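Bavurside Studio 2 – Electronic Performance Rig
Pre-session safety checklist with comments

To be completed before each public performance. Items marked "Comment" require a signature from the duty technician.

1. Mains supply
Distribution board tested and in date: Yes
Cables free of cuts and crushed sections: Yes
Comment: One lead to the Nørgaard mixing desk has been re-taped at the plug. Replace before December.

2. Controllers and pads
Zistar pad controllers fixed to stands: Yes
USB leads strain-relieved: No
Comment: Leads at positions 3 and 17 hang free and may be pulled out by the performer. Clips are to be fitted.

3. Audio computer
Lid and side panels secure before power is applied: Yes
Vents clear on all sides: Yes
Comment: Internal work is to be carried out with the mains lead removed. 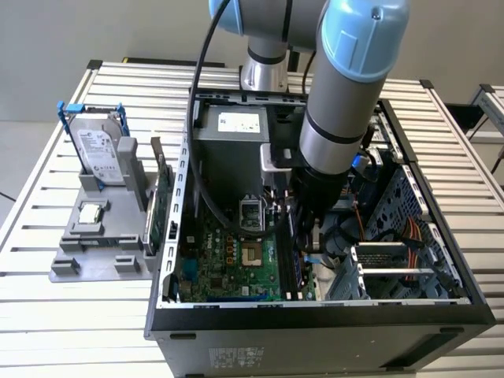

Open desktop computer case on a slatted worktable, with arm and gripper lowered inside.

4. Sound levels
Limiter on main outputs engaged: Yes
Hearing protection available at the desk: Yes
Comment: The Puvus synthesiser starts at full output after a reset. Faders must be down – including the monitor sends – until it has finished loading.

5. Stage area
Walkways clear: Yes
Cable ramps in place: Partly
Comment: Second ramp missing at stage left. Recheck at 17:00.

Result: Passed, subject to items 2 and 5.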